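Counting bags at the door

Last updated: June 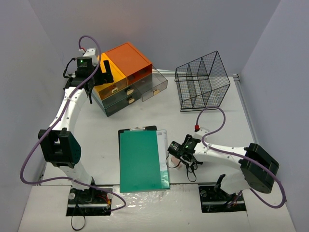 A desktop drawer organiser on a white table, one drawer open.

I was in the queue outside Varnitberg town hall when the man in front was told to empty his rucksack onto a trestle. Sandwiches, a library book, somebody's school shoe. He'd come about a parking permit. Took four minutes, and the guard was perfectly polite, and I still came away angry.

The bag searches came in after the attack in the capital. Fair enough at the time. People were frightened, I was frightened, I rang my sister twice that night just to hear her pick up. The council said the measures were temporary. That was 19 months ago. No review, no end date, no figures on what has been found. I asked. I was told the information was "operational".

My problem is with the word temporary. Once it's in a press release it seems to mean whatever the office wants. Houda Ragab made this point at the public meeting on Tuesday, much better than I'm making it here, and got a round of applause and then no answer. She wanted to know who decides when the threat has passed. Silence from the top table. Somebody poured some water.

And who gets stopped? Fouad Abdel Hamid goes in most weeks for his mother's housing case. Searched nearly every time, he says. His wife Radwa, same. I've been in and out of that building all spring and been asked once. I'm not saying the guards are bad people. They've been given a vague instruction (look out for anything unusual) and a vague instruction gets filled up with whatever is already in your head. That ought to worry the council more than it seems too.

Přemysl Ďurica wrote to this page to say that if one search in a thousand stops one knife, he'll happily open his bag. I respect that. I might even agree, if anyone would show us the one. But he's being asked to take it on trust and so am I, and trust is exactly what terrorism goes after. Neighbours eyeing each other in a queue. Job done, without a shot fired.

So, what I'd like. An end date, in writing, that needs a vote to extend. The numbers published, searches and finds both. Written rules for who is stopped, so that it's every bag or a proper random pick. None of this is radical or expensive. Elaine Damasceno has said she'll table a motion if she can find a seconder, and she needs 2 more names on the paper befor it goes to the clerk. Ring your councillor. Mine hasn't rung back yet.

Contact | Copyright Zellell | Back to top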